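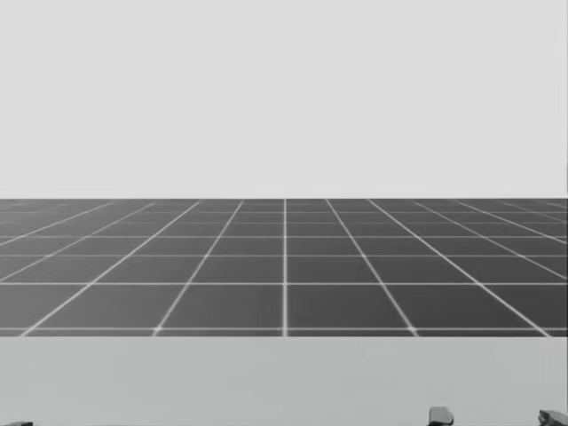

I learned to draw at 46, in the back half of a former carpet store, and the first thing I learned was that I had never looked at a street in my life. I'd walked down plenty of them. I'd parked on them and complained about them and pushed a stroller over their terrible curbs. But when my teacher, Ifeoma Nwankwo, asked our class to draw the one outside from memory, I drew a kind of wobbly ladder with cars on it. She was very nice about it. Then she sent me home to spend a week on floors. Just floors! A flat gray one ruled into squares, with the squares getting flatter and flatter as they go back until the lines bunch up under a dead straight horizon, and nothing else on the page at all. I drew that floor at the kitchen table every night until my son asked if I was okay.

I should back up. The class is on Letell Street, upstairs from a shoe repair place, or it is now – we moved out of the carpet store in February when the heat quit. It runs in the evening, from seven until whenever Ifeoma gets hungry. I signed up after my sister gave me a box of very good pencils for my birthday, and I felt so guilty about them sitting in the drawer that I paid for ten lessons to make the guilt stop. As motives go it's not a noble one, but I've met people in that room with worse. One man was there to win an argument with his brother about a boat.

So, perspective. I'd assumed it was a talent, like perfect pitch, and that you either had it or drew ladders. It's a recipe. You put a line across your paper at the height of your own eyes, you pick a spot on the line, and anything that runs straight away from you heads for that spot. Railroad tracks, hallways, the long edges of a dinner table. My whole first month was that one idea, and I was so excited about it that I explained it to my dentist, with his hands in my mouth.

What got me was the eye height part. Sit on the curb and the horizon drops down with you. Stand on a chair and up it comes. I tried this on the beach with my niece on my shoulders, calling out to each other about where the top of the ocean was, and hers was level with her eyes and mine was level with mine, and we both thought the other one was lying. She's seven. I have less of an excuse.

The spacing is harder. When I started, I made each row of squares a little thinner than the last by guessing, and it always came out looking like a staircase or a waterfall. There's a trick with a diagonal. Draw your first row, run a slanted line through the corners of one square, keep that line going, and everywhere it crosses one of the lines going back, you get the edge of your next row. Somtochukwu Ugwu, who sits next to me and used to lay tile for a living, took one look and said he'd been snapping that same diagonal in chalk on bathroom floors his entire working life to check his corners. He picked the whole thing up in one evening. I was a tiny bit annoyed.

I did get obsessive. I went through 167 sheets of the cheap newsprint pad between New Year's and spring (I know because the pads are numbered on the back, and my son was keeping track out of concern). I bought a metal ruler. I bought a second metal ruler, longer. I started seeing that spot on the line everywhere, down the cereal aisle at Zein Market, along the fence by the reservoir, in the pews at a cousin's wedding, where I'm told I had my thumb up and one eye closed during the vows.

And then, around May, Ifeoma took the rulers away. She had us go out to the old Javell bus depot and draw it freehand with a fat marker, no erasing, fifteen minutes a page. My lines were awful. The roof sagged and the doorways leaned on each other like people leaving a bar. But the floor of the thing sat down flat, it went back the way a floor goes back, and I could feel where I'd been standing when I drew it. I have that page on my fridge now, over the takeout menu.

I still can't do people. Ifeoma says hands are next, and that I should expect to be bad at them for over a year. Somtochukwu has already started and his look like gloves full of soup, which has cheered me up quite a bit. If you want to try the floor first, you need a pencil, a straight edge and some paper you don't care about. Put your horizon a little above the middle. Press lightly on the lines at the back, they get crowded up there.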